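16/10/2023
By the project lead, Poltordale House

Progress report to the Stullier Fund: guest bedrooms and linen, second period

When we last wrote, in May, the bedrooms at Poltordale were described as "nearly ready." We would like to withdraw the word "nearly." It was doing a lot of work for very little pay.

The position now is better. Of the 12 bedrooms covered by your grant, eight are furnished, made up and in use by residents on short stays. The remaining four have beds but not much else, and one of those beds was delivered with the legs for a different bed. The supplier, Vetard, has agreed that this is a problem and has sent us a very nice letter about it.

Bedding

The main change since May is that we gave up on heavy mattress covers for the warm side of the house. Residents kept taking them off, folding them up and leaving them in the hall, which we eventually understood to be feedback. Those rooms now have woven sleeping mats in striped tan and brown, with a patchwork quilt for anyone who wants one. The mats stay cooler, wipe clean in a minute and don't need to go through the washing machine, whose feelings we have to consider.

The quilts were chosen by the residents from a catalog. We had put forward a plain gray. The vote went to pink, yellow, turquoise and red patchwork with cartoon monkeys on it, and it was not close. Pillows and cushions came from donations, so very little matches anything else, and we have stopped trying. 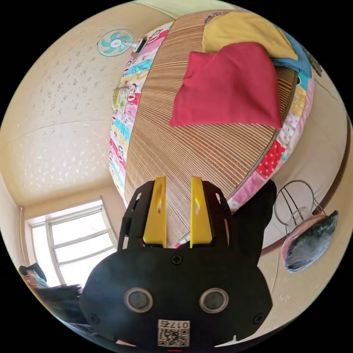
Airflow was the other complaint. Your grant allowed for wall fans, and we have put these up in the rooms that get the afternoon sun. Mounting them on the wall frees the floor space the old standing fans took up, along with the cords that everyone tripped over and then apologized to. We still need to run a new outlet in two of the rooms, and the electrician has given us a date we consider optimistic.

Spending on this part came in under budget by 900, mostly on the mats. We ask permission to move that sum to storage, where the need is more pressing. At present the spare quilts live in the linen closet and the linen lives on top of the spare quilts.

Laundry and folding sessions

You asked for more detail on the practical skills part of the program, so this section is longer than last time. The sessions run twice a week and cover washing, drying, folding and putting away. The first three have always been popular. Putting away has required some salesmanship.

We started out folding on a long table downstairs, the Pálfi table, which came with the house and is a handsome thing with a lean to one side. Shirts slid off it. We then moved the sessions up to the bedrooms and folded on the beds, and this has worked so much better that we feel a little foolish about the months spent wedging cardboard under table legs. A mat gives a firm, flat surface, and its stripes are handy for lining things up.

Long-sleeved shirts remain the hard part. The method we teach is to lay the shirt face-down, smooth the back from the shoulders, bring the sleeves in, then fold up from the hem. Everyone agrees with this method. Most people then go home and do what their mother did. We have decided to count any shirt that ends up flat and in a drawer as a success -- we suggest the Fund do the same.
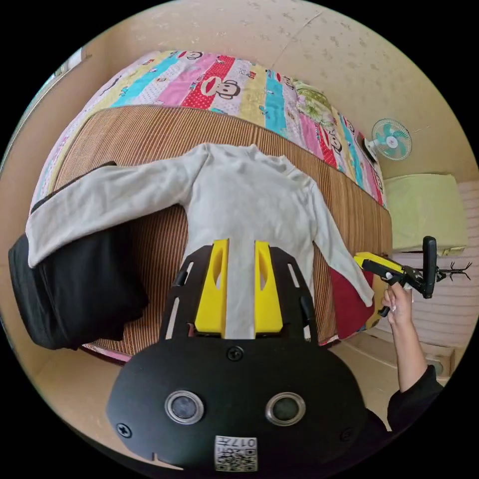 A white shirt laid face-down on the sleeping mat, sleeves still out.

Attendance has held up. Five residents now come to every session without being reminded, and a few others come when there is cake. Those who have moved out tell us they still use the drawers for clothes, and we were pleased to hear it.

What has not gone well

The ironing corner did not happen. We bought the board, found it a spot and then discovered that the spot was also where the door opens. The board is in the closet with the quilts. The labeling scheme for the shelves lasted until the first busy weekend, when all the towels went under "Misc."

Next period

We plan to finish the last four rooms, get the right legs under the wrong bed, put up proper shelves for the spare bedding and try the labels again with fewer categories. We will send the receipts separately, in an envelope this time. We would be grateful for an answer on the 900 before the shelf quote expires at the end of the month.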